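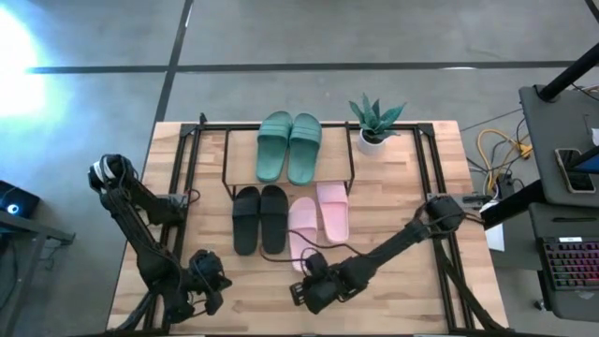 Three pairs of slides, with the green pair up on the raised wooden shelf and the black and pink pairs in front.

Slides and Small Racks: Your Questions

These are the questions we are asked most often about keeping slide sandals tidy at home. They cover the Purkham single shelf and the Grolen double, but most of the answers apply to any low shoe rack.

How many pairs fit on the Purkham shelf?

It depends on the size of the shoe. Two pairs of adult slides will fit in most cases, or three pairs of children's. Slides with a wide strap take more room than thong sandals, so measure across both shoes at the widest point before you order. If you regularly have more than two adult pairs by the door, look at the Grolen.

Can shoes go underneath as well?

Yes, if they are flat. There is enough height under the Purkham for flip-flops and thin-soled slides. Thick soles and trainers will not go under. Most people keep the pairs in daily use on the floor in front and the others on top.

Which way round should slides face?

Toes to the back, heels to the front. You can pick up both shoes by the heel end with one hand, and the straps do not catch on each other. Some households prefer toes outward so that you can step straight in. That works on the floor but is awkward on a raised shelf.

The toes of my slides stick out over the back. Does it matter?

No. The shelf is shallow so that it can stand in a narrow hall, and larger sizes will overhang. Leave a small gap between the shelf and the wall. Light slides can overhang without tipping anything. Heavy boots should not be stored this way.

What weight will it take?

The Purkham is rated for 20 kg spread evenly. Do not stand or sit on it.

How do I stop pairs getting mixed up?

Giving each person a colour is the easiest method. If everyone has the same colour, write initials on the underside of the sole with a laundry pen. Always put both shoes of a pair down together, touching, even when you are in a hurry. Odd shoes usually come from one being kicked off further along the hall.

Should I put slides away wet?

No. Stand them on their sides on a mat or an old towel until the footbed is dry. Allow 24 hours if they have been in the pool or the sea. The wooden top is oiled but it will mark if wet soles are left on it overnight.

How do I clean rubber or foam slides?

Use warm water, a drop of washing-up liquid and a soft nail brush. Ribbed straps hold grit in the grooves, so brush along the ribs and rinse well. Do not use bleach on coloured slides. Do not put them in the tumble dryer or on a radiator, as the soles can curl.

And the shelf itself?

Wipe the wood with a damp cloth and dry it straight away. The metal sides only need dusting. We suggest re-oiling the top once a year. We do ours in September, when the summer shoes come off it. Any food-safe wood oil will do.

My shelf rocks. What should I do?

Check the floor first by moving the shelf to another spot. If it still rocks, loosen all the screws by half a turn, press down on the top with both hands and tighten them again, working from corner to corner. If that does not cure it, contact us for a replacement side.

Can I use it on a table or worktop?

Yes. Stick felt pads under the metal sides so they do not scratch. Customers use it for plant pots and spice jars as well as shoes.

Can I stack two Purkham shelves?

No, they are not made to stack. The Grolen has two fixed levels and comes with a wall strap, which should be fitted if there are small children in the house.

Do you sell spare parts?

Screws, side supports and felt pads are kept in stock for both models. Oak and beech tops are made to order and take 3 weeks.

Page last updated 14 November 2022

200 shares
3 comments

Related pages
Measuring a narrow hall for a shoe rack
Grolen double shelf: assembly and wall strap
Wetitz boot tray: sizes and care
Leiva coat hooks: questions and answers
Oiling untreated wood
Returns and spare parts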